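Galindo adds low shoe cabinet to its hallway range

Galindo will start selling a low, open-fronted shoe cabinet in July, the firm said today. It has a flat top and a single middle shelf.

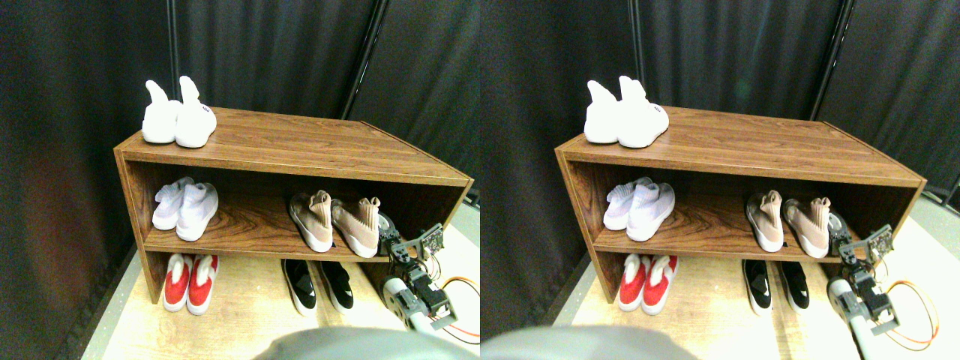

Photo: Galindo press office

The unit ships flat with 2 side panels and needs no wall fixing. Assembly takes 30 minutes with a screwdriver. 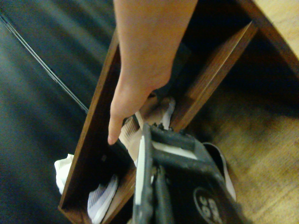 Stesine will handle deliveries from its depot - orders placed before noon leave the same day. Returns go to the same address.
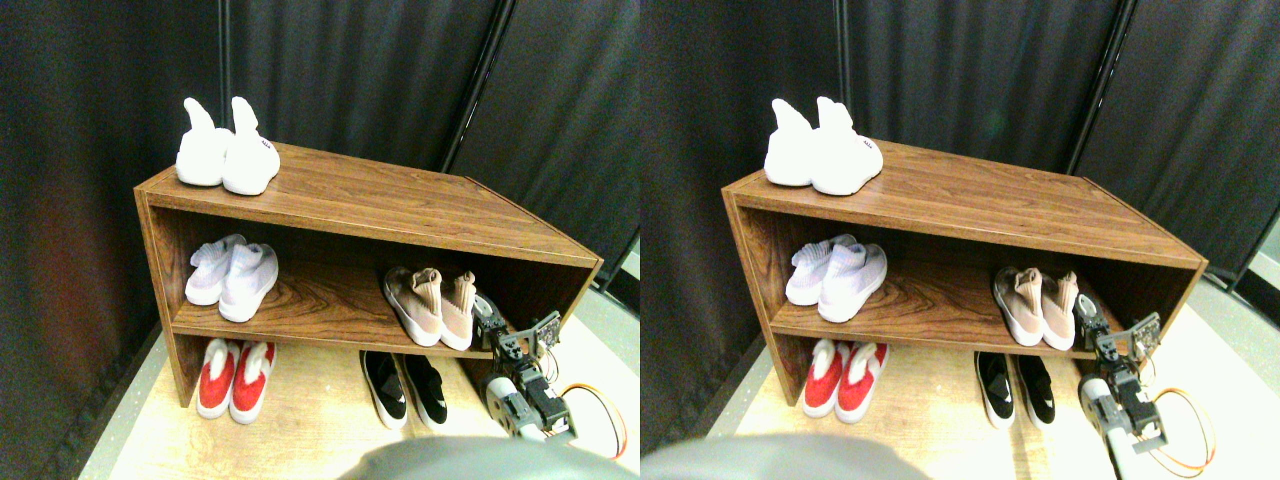

"Customers with narrow halls asked us for something lower," said Karla Beltrán, product manager. The guarantee runs for 3 years and covers the boards and fittings.
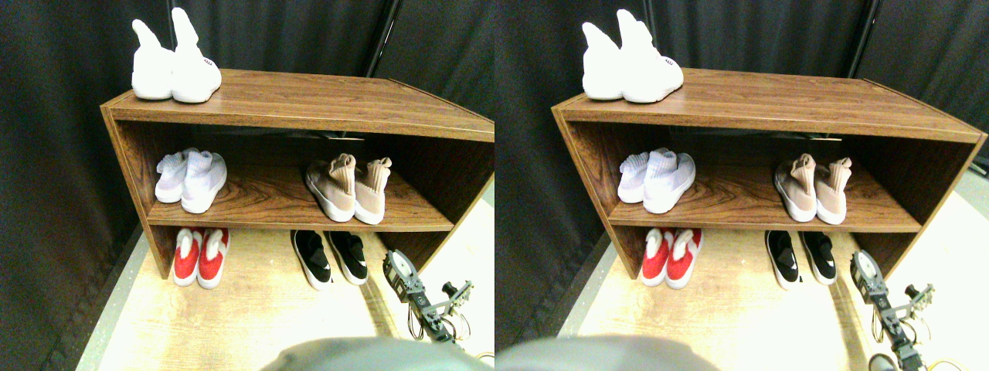
Spare fittings can be ordered separately. Trade enquiries: Macario Serrano, Galindo sales desk.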